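**Mirnenberg, le 28 mars 2019. Communiqué de presse**

# Rond-point de Penrose : on dépose nos 2446 signatures, et on aimerait bien qu'on nous réponde !

Bon, je me lance, c'est mon premier communiqué et je le tape sur la table de la cuisine. Je vous écris au nom du collectif Tultetti Respire, que j'anime depuis l'automne avec mes voisins de la rue du Lavoir (ceux qui n'arrivent plus à sortir de chez eux le matin, donc à peu près toute la rue).

Vous connaissez le projet : la ville veut supprimer le rond-point de Penrose et le remplacer par un carrefour à feux, avec une seule voie vers le centre au lieu de deux. On nous l'a présenté comme un « apaisement ». Moi je veux bien être apaisée, mais l'étude affichée en mairie compte 2250 véhicules par jour sur l'avenue de Gotov, et je n'ai trouvé nulle part la page qui explique où ils passeront pendant les travaux. Chez nous, sans doute. La rue du Lavoir est la seule parallèle, elle est étroite et elle longe l'école.

Il nous fallait 2000 signatures pour que le sujet soit inscrit au conseil municipal. On en a 2446, ramassées au marché, devant la boulangerie et à la sortie du gymnase, parfois sous une pluie battante !
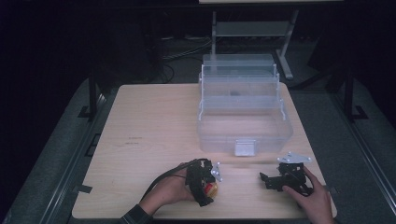 Une riveraine de l'avenue de Gotov nous a dit qu'elle ne signerait pas : elle attend ces feux depuis des années, elle traverse tous les jours avec une poussette et trouve que les voitures arrivent beaucoup trop vite sur le rond-point. Elle a ajouté que notre rue pouvait bien supporter quelques mois de déviation.

Je le rapporte parce qu'elle a raison sur la vitesse. On demande nous aussi des passages piétons surélevés, et tout de suite, sans attendre le grand chantier. Pour les « quelques mois », par contre, le calendrier de la mairie parle de 11 mois, et encore, si la météo s'en mêle gentiment.

Voici ce qu'on demande :

- un plan de déviation écrit, rue par rue, avant le premier coup de pioche ;
- un comptage sérieux rue du Lavoir, aux heures d'école ;
- le maintien des deux voies vers le centre, au moins à l'essai ;
- une réunion publique le soir (la dernière était à 14 h, on travaille, nous !).

On déposera la pétition à l'accueil de la mairie de Mirnenberg ce jeudi à 17 h 30. Les journalistes sont les bienvenus, les automobilistes, les cyclistes et les poussettes aussi. Venez plutôt à pied, le parking est déjà plein à cette heure-là.

**Contact presse :** collectif Tultetti Respire, rue du Lavoir, Mirnenberg. Laissez un mot dans la boîte du collectif, je rappelle le soir même.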